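Kimham Library Extends Its Evening Reading Rooms

The Kimham Public Library will keep its small reading rooms open until 9 p.m. beginning in January, following a trial period in which 127 residents registered for evening use. Loan Sầm, head of branch services, discussed the change with the newsletter last month.

"We had requests from shift workers for years," Sầm said. "They pay the same taxes as everyone else, and the building was dark by the time they got home."

Under the new schedule, the rooms on the second floor may be reserved for up to two hours at a time. Cardholders aged 16 and over may book without an adult. Periodicals may be taken into the rooms but must be returned to the rack on the ground floor before closing. Bottled water is permitted; food is not.

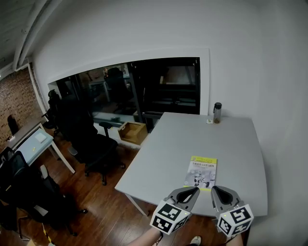

Asked whether the later hours would draw staff away from the Zindville branch, Sầm said that two part-time positions had been added and that Zindville would keep its present hours. The cost will be met from the branch services budget through the end of June, when the schedule comes up for review.

Khôi Đỗ, who used the rooms during the trial while preparing for a licensing exam, supports the decision but would like to see it go further. "Nine is better than six," he said. "Ten would be better still — my bus gets in at twenty past seven."

Sầm did not rule out a further extension. "We would need to see steady use through the spring," she said. "I would also like the heating on that floor looked at first."

Reservations open at 10 a.m. on the first working day of the month, at the front desk or by telephone.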